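Stores & Shelves

The Yellow Shelf Will Not Save You

Every few years the people who sell shelving decide that color is the answer. This summer the color is yellow, the kind you find on school buses and rain slickers, and it has spread from shoe stores to hallways to the home offices of people who own a lot of headphones. The pitch is always the same. Put ordinary black things on a bright shelf, leave space between them, and they start to look expensive.

I have my doubts, and I came to them the slow way, by visiting showrooms.

The Brenik showroom keeps its stock low to the ground. A salesman there told me the low shelf "invites the customer down," a phrase I wrote in my notebook and underlined. What it invites, at my age, is a noise from the knees. He also told me a yellow display outsells a white one. When I asked by how much, he said it was more of a feeling.

Terkska, which sells a stepped shelf for $300, goes further. Its catalog says the lower tier "adds rhythm." A lower tier adds a place for dust. It may also hold a pair of slippers, if you have the slippers and the patience to line them up every evening.

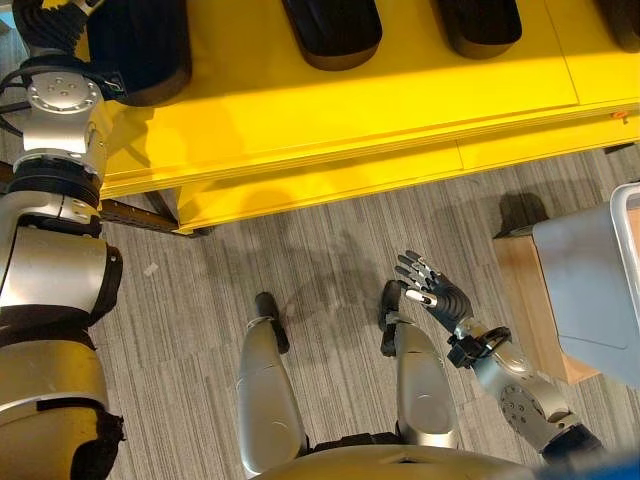 Then there is the matter of light. Yellow under strong store lighting stops being one color. The top bleaches out until it is close to white, and the front edge and anything below it go deeper, so a shelf painted in a single shade looks like two or three. Designers call this warmth. I would call it a reason to look at the thing in your own house before paying for it. Few stores will let you do that, and Chang, which does, charges a pickup fee of up to $13.

Black objects don't come out of it as well as promised, either. Against that much brightness they turn into outlines. You notice the shape and the rounded end and not much else, and a row of similar ones becomes a pattern. Fine, if a pattern is what you want. Less fine if you are trying to find the one you wore on Saturday.

And look down. Stores set these shelves on gray carpet, often striped, because gray carpet forgives nearly everything. It does not forgive a scrap of white paper. One little piece on the floor and the whole careful arrangement looks like a stockroom on delivery day. At home there will be more than one piece.

To be fair, the Atent version won me over a little. It is plain, it has no catalog poetry, and the finish stood up to 13 days of my keys, mail and coffee cups. I still wouldn't call it a system. It's a board with legs under it, and it held my things off the floor.

If you love yellow, buy yellow. But measure first, check how the legs sit on carpet, and ask what the same shelf costs in gray. At two of the stores I tried it was cheaper – and both kept it in the back.

Related stories
Do You Need a Shoe Bench?
The Trouble With Open Closets
Striped Carpet, Reconsidered
What Store Lighting Does to Paint
Coming in August: Hooks, Pegs and Rails

Last updated: July 23, 2019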